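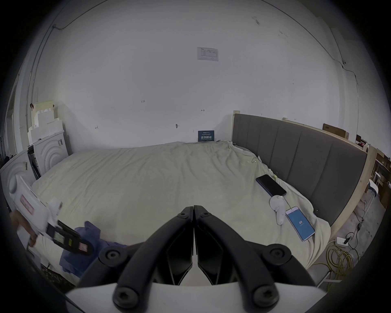 Fig. 5. Bed with loose cream-colored sheet and upholstered headboard.

HK 102, Unit 2: Clearing and Making an Occupied Bed
Gerkutholm course handout

Scope. Unit 2 covers rooms in daily use, where personal items remain on the bed at the time of service.

Clearing. Electronics come off first. In Fig. 5 two phones lie on the sheet, one with its screen lit. Move phones screen up to a hard, flat surface and do not press any key. Clothing, such as the bunched blue garment on the near edge, is folded once and placed on a chair. Check the folds of the sheet by hand before lifting it.

Sheet. Wrinkles running across the mattress indicate low tension. Strip to the mattress pad, center the sheet on the long axis, and tuck the head end before the foot. Overhang must be equal on both sides before tucking.

Headboard. Vertical padded panels collect dust at the seams. Vacuum from top to bottom with the soft brush. Wipe the wooden frame with a dry cloth only.

Time allowed: 20 minutes. Record on the Karnirer sheet.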